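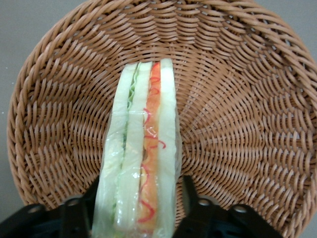
Trilladby asked, on reading the first draft of this card, whether a policy trained only on successful pickups would know what to do after a missed one, and whether the failed attempts had been kept. They have been kept, and the section on outcomes was rewritten in response to that comment.

Savilel Tabletop Handling Set
Data card and README

Version date: 29 October 2022
Maintained by: the Ní Mhurchú Laboratory, Skevdale

Summary

Savilel is a collection of teleoperated handling demonstrations recorded for imitation learning. Each demonstration, called an episode in this document, pairs a wrist camera stream with the state of the arm and the commands issued by the operator. The tasks are short and concern everyday objects and play food: taking an item out of a basket, placing an item into one, and moving an item between two containers. The toy sandwich in clear plastic film belongs to the wrapped items group described under Objects.

The set is intended for research on grasping and short-horizon manipulation. It is not a benchmark, and no leaderboard is maintained.

Contents

The release is divided into 16 task folders. Each folder holds its episodes, a plain text instruction file and a short note on the placement of objects at the start of recording. Ten of the folders concern removal or placement with a single container; the other six involve a transfer between containers.

An episode folder contains:

wrist/ - color frames from the wrist camera, in order
state.csv - joint positions and gripper opening, one row per frame
command.csv - operator commands, aligned to the same rows
meta.txt - task name, operator code, outcome label, remarks

Frames and rows share a common index. Where a frame was dropped during recording, the index is skipped in all files and the gap is listed in meta.txt. Users who resample the streams should read that list first.

Objects

Objects are grouped by handling properties. The groups are rigid items, soft items, wrapped items and containers. Clear film is treated as a property in its own right. It produces highlights that move with the camera, and models trained on unwrapped items performed poorly on wrapped ones in our early trials. Woven containers were included for a similar reason: the repeated texture is a difficult background for methods that rely on local features.

Items were not cleaned up digitally, and no frames were retouched.

Collection procedure

Collection began in March and was carried out by seven operators, each of whom completed a practice period before any episode was accepted. Practice episodes are not part of the release.

Before each episode the operator placed the objects according to the placement note, returned the arm to its start pose and read the instruction. Placement notes give a region and an orientation, so that positions vary from one episode to the next. Operators were asked to approach at a natural pace and to avoid correcting small errors of aim unless the grasp would otherwise fail.

The wrist camera is fixed and views the gripper fingers from behind. In many frames a large part of the target lies outside the view, particularly during the final approach. This is expected, and such frames should not be filtered out as faulty.

Outcomes and labels

Every episode carries one of three labels: complete, partial or failed. An episode is complete if the item reached its goal and was released there. It is partial if the item was lifted but did not reach the goal. All other episodes are labeled failed.

Labels were assigned by the operator and checked by a second person. The two agreed in almost all cases - disagreements were settled by a third reading and are marked in meta.txt. Single frames are not labeled for outcome, and users should not infer an outcome from the position of the fingers in one frame.

Recovery attempts are kept within the episode in which they occurred. The remarks field states the index at which the first attempt was abandoned.

Recommended splits

Splits are provided by task folder and by operator. The operator split is preferred for reporting, as individual habits of approach are easy for a model to learn. Random splits over frames should not be used, given that neighboring frames are nearly identical.

Known limitations

All episodes were recorded at Skevdale on one type of arm with a two-finger gripper. Lighting is indoor and fairly even. The set contains no liquids and no sharp objects. Play food differs from real food in weight and stiffness, and results should not be extended to food handling without further testing.

Access and corrections

The set is available for noncommercial research on written request to the laboratory. Corrections should name the task folder, the episode and the frame index. Accepted corrections are listed in the change file at the top level of the release, and earlier versions remain available to those who have already cited them.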